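The Cup Is Not a Unit
By Albane Besnard

Recipes published for home cooks should state dry ingredients by mass. The case has been made before, usually by bakers, and usually with a tone that puts people off. I would like to make it on narrower grounds, as a question of specification. A recipe is a set of instructions intended to be carried out by someone the author will never meet, using equipment the author has never seen. Under those conditions a volume measure for a compressible solid leaves out information the reader needs.

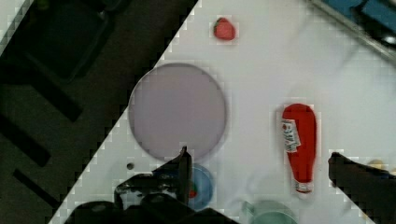
Lyon, 29 October 2018

Take flour first, as the familiar case. Its bulk density depends on how it was milled, how long the bag has stood, whether it was stirred, and whether the cup was dipped into the bag or filled with a spoon. In my own kitchen the gap between a dipped cup and a spooned cup from the same bag was 40 grams. Both cups were leveled with a knife. Both would satisfy the instruction "one cup, leveled." In a stiff dough the difference can be corrected by hand, provided the cook knows what the dough should feel like. A first-time cook does not, and that is the person for whom the recipe was written out in full.

The usual answer is that home cooking tolerates error. This is correct for soup. Tolerance is a property of the dish, and a format has to serve the least tolerant dish printed in it. An editor who allows cups for stew will have cups in the sponge cake as well, by force of house style.

I spent part of September going through the recipe archive of Jeveo, a meal-planning service where I was employed as a contract editor. The archive holds 4000 recipes. The task was to convert them to a common format, and the conversion exposed how many had never had a definite quantity in the first place. "One cup of strawberries" was the worst of the fruit entries. It does not say whole or sliced, and the space between whole berries changes with the size of the berries. Clotilde Guérin, who ran the conversion table, assigned a single mass to the phrase and added a flag. I thought the flag was the more useful of the two, and it was dropped before publication.

Chopped herbs, grated cheese, brown sugar and leafy greens all present the same problem. "Packed" is sometimes offered as a remedy. It names an action and gives no end point. Two people told to pack a cup of spinach will apply different force, and neither has made a mistake.

Counting is no better once the items vary. "Two onions" is acceptable in a braise. "Two eggs" is acceptable only because eggs are graded for sale, and the recipe writer is borrowing a specification from someone else. Where no grade exists, the count transfers the uncertainty to the reader without mentioning it.
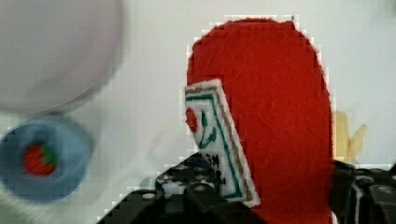 Objections from equipment

The strongest objection is that many kitchens have no scale. I accept it as a description of current practice. I do not accept it as a reason to keep the practice. A kitchen scale takes less drawer space than a nested set of cups, handles every ingredient with one tool, and removes several items from the washing up. People lack one in large part because the recipes they use have never asked for it.

A second objection concerns small quantities. Romain Renaud, a former colleague at Jeveo, pointed out that an ordinary scale resolves to the nearest gram, and that a teaspoon of yeast is too light to be weighed well at that resolution. He is right. A tablespoon of granulated sugar comes to 13 grams, where an error of one gram is tolerable. Below that the spoon is the better instrument, and my proposal is to keep it for leavening, salt in small amounts, and ground spices. Mixed notation looks untidy on the page. It also matches the instruments to the quantities, which ought to decide the matter.

A third objection is that grams are unfamiliar to American readers. Then print ounces, by weight, and say so. The argument is for mass and is indifferent to the system used. Care is needed here, because "ounce" also names a volume, and a page that uses the word both ways has introduced a new fault while repairing an old one.

What should be left alone

Liquids can stay in volume. Water and milk do not compress in the jug, and the error comes mostly from reading the line at an angle. Drained ingredients are a harder case. A recipe that calls for a can of beans, drained, should give the mass after draining, and should state whether the beans were rinsed. Water held on the surface is then counted the same way by the author and the reader. Pasta should be given dry. Rice should be given dry and unwashed, with the rinse as a separate step.
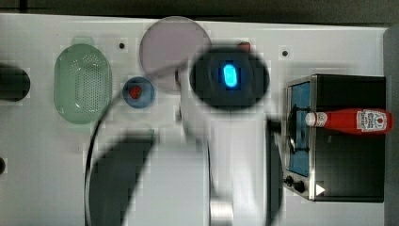 Colander and round plate.

Serving size is a separate dispute and I mention it only because it was argued at length during the Jeveo work. Agathe Caron wanted servings defined by the plate, on the grounds that people serve by eye. As an account of behavior this is sound. As a specification it has the defect of the cup, with the added difficulty that plates are sold in no agreed size. I would give the total cooked mass of the dish and let the household divide it.

None of this requires new recipes. It requires that the author weigh each ingredient once, while testing, and write the number down. Where the original test was done in cups, the recipe should be tested again before any number is printed. A conversion table applied afterward yields a figure that looks exact and records nothing that took place in a kitchen. If there is no budget for retesting, I would sooner see the cups left as they are, with a line at the head of the page saying which filling method was used.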